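Papers > Household Studies > Working Papers > Section 4

Abstract | Sections | Notes | References | Download

4. Things that are waiting

We came to this part of the study rather by accident. The diaries we gave to the 173 households in Protdale and Plurnov were meant to record washing, folding and putting away, and we had printed the columns to match, with a start and a finish for every task. When the booklets came back in September, the margins were full of notes that fit neither column. People had written down the shirt that was too clean for the wash and too worn for the closet, the dish towel left by the sink "for now," the bag of buttons that had been on its way upstairs since spring. Of the 3976 entries we were able to code, a great many turned out to be about things on their way to somewhere else, and we decided it would be a pity to leave them out.

We call these places where things wait "holding spots," a term we borrowed from one of the diaries and have grown rather fond of. A holding spot can be a chair, a stair, the top of a dryer, or a corner of the kitchen table. Very often it is a container that was bought for something else. Plastic tubs came up again and again, mostly because they are easy to carry and don't mind what goes in them (Figure 4).

Figure 4. A deep teal plastic tub with molded ridges on its inner walls.
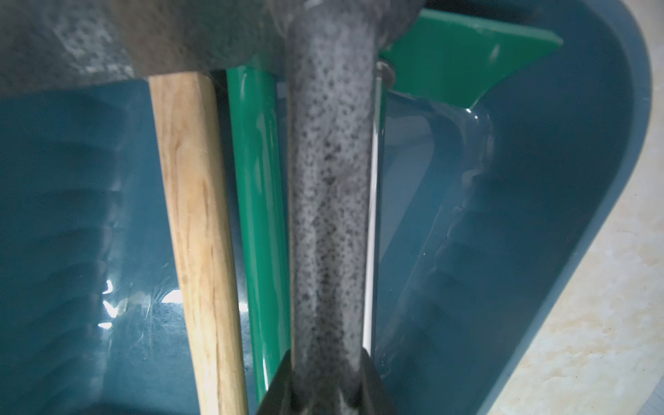
What interested us most was how firmly the members of a household agreed on the rules of such places without ever having talked them over. In the Ankrah apartment blocks, where rooms are small and closets smaller, we asked each adult separately how long a thing might stay in the holding spot before somebody ought to move it. The answers within one home were usually very close, and the answers between homes were miles apart. One family thought a single night was plenty. Their neighbors across the hall were quite happy with a whole season, and seemed a little puzzled that we should ask.

We had expected that people with more storage would have fewer holding spots, and we were wrong about that. The larger houses on the Plurnov side had more of them, spread over more rooms, and the things in them stayed longer. It may be that a small home forces the question sooner, when supper has to go on the same table as the ironing. It may also be that people in larger houses simply stop seeing the pile. Our diaries can't settle the matter, and we would be glad if somebody with better measures would take it up.

Cloths deserve a word of their own. Tablecloths, towels and napkins were the items most often reported as left unfolded on a flat surface, and the writers seldom felt bad about it. Clothing was another matter entirely, and there the entries were full of small apologies to us, to a spouse, or to nobody in particular.
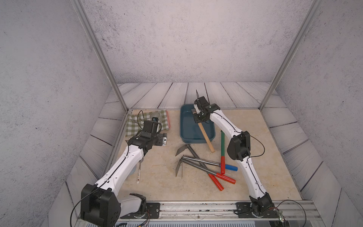 One respondent in Protdale told us that she thought we had the whole thing backward, and that a cloth left out was a cloth in use, whereas a folded one was only being stored. She added that she would not have written it down at all if the booklet had not asked her to. We have taken her point seriously, and in the second round, which used the Troneo diary form, we dropped the word "unfinished" from the instructions. Entries about table linens fell sharply after that, while those about clothing hardly changed.

Section 5 looks at who in the household finally moves the things that wait, and at what hour of the day.

Contact the editors | Copyright Protdale Household Papers | Back to top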